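5.3 Teaching the station and handing over from manual sorting

This section applies to benches on which blocks were placed by hand until now and on which the arm takes over the pushing and aligning of parts. It assumes that mechanical installation (section 4) is complete and that the safety circuit has been accepted by the site engineer. Menu names refer to the Indow controller software supplied with the Brerero bench. Revised October 2021.

5.3.1 Before you start

1. Switch the mode selector to TEACH and remove the key. The key stays with the person inside the fence for as long as the work lasts.

2. Check that the wooden board lies flat on the perforated table. Press on each corner in turn. If the board rocks, slacken the fasteners, clear the table under the board and tighten again.

3. Wipe the board with a dry cloth. Do not oil or wax it. A treated surface changes how far a block slides, and the stored push distances will no longer apply.

4. Fit the rod to the end tool and tighten the clamping ring by hand, then by a quarter turn with the spanner supplied.

Caution: The rod is not sprung. If it is driven into the board it will mark the wood and may bend. Keep speed at the TEACH limit until step 8 is complete.

5.3.2 Setting out the blocks

5. Place the blocks along the edge of the board nearest the arm, in the order given on the job card. Leave the middle of the board clear. Blocks may stand close together, but the rod must be able to reach the outer side of any block that is to be moved.

6. Place the target block on its own, away from the row. On the Mitarholm job card this is the red star, near the corner on the far side from the row.

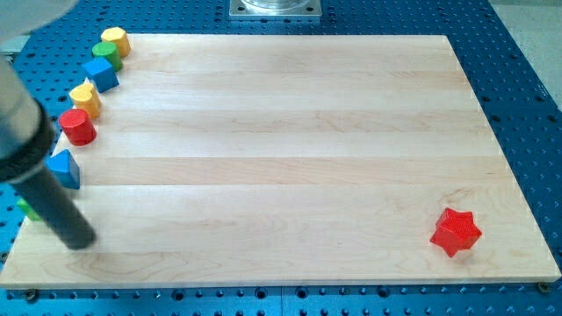 Fig. 5-4. Blocks set out on the board, red star apart from the row, rod over the board.

7. Jog the arm until the tip of the rod is above the board and clear of all blocks. Select STORE REST. The arm returns to this position after each cycle and after every controlled stop.

8. Run one cycle at the TEACH limit with a hand on the enabling switch. Watch the tip of the rod, not the screen. Release the switch if the rod touches any block other than the one named in the step display.

Note: Round blocks such as the cylinders may turn as they are pushed. This does not count as a fault. A heart or star that turns should be logged, as its final angle matters to the next station.

9. Repeat step 8 for each line of the job card, then select SAVE AND LOCK. The program can afterwards be opened only by a user with setter rights.

5.3.3 Changes to duties

Where the bench was previously worked by hand, the following duties change on the day of handover. They should be explained to the shift before the mode selector is first turned to AUTO.

Sorting. The operator no longer moves blocks during a cycle. Reaching over the board in AUTO is not permitted, even to straighten a block that has turned.

Loading and clearing. These remain manual. The operator sets out the row, confirms on the panel and steps back behind the line.

Setting. One operator per shift is trained as setter. At Mitarholm this was first done in April by Rochelle Ruiz-Ortega and Hòa Võ, both of whom had worked the bench by hand. Training takes two shifts, and the setter is released from loading during that time.

Fault logging. The paper tally sheet is withdrawn. The cycle counter replaces it, but the counter does not record why a cycle was stopped. The operator enters a reason — a short phrase is enough — before restarting.

Note: The counter is for maintenance and must not be used to compare operators. Questions about its use go to Roswitha Oltmanns, production office.

5.3.4 Routine checks

Every 400 cycles: inspect the tip of the rod for wear and check the clamping ring.

Every 3,209 cycles: turn the board end for end and repeat steps 2 and 7.

After any collision: repeat the whole of 5.3.1 and 5.3.2. A restart from the panel alone is not sufficient.

Replacement rods are ordered from Meinecke under part number 2571. For changes to the job card, see section 6.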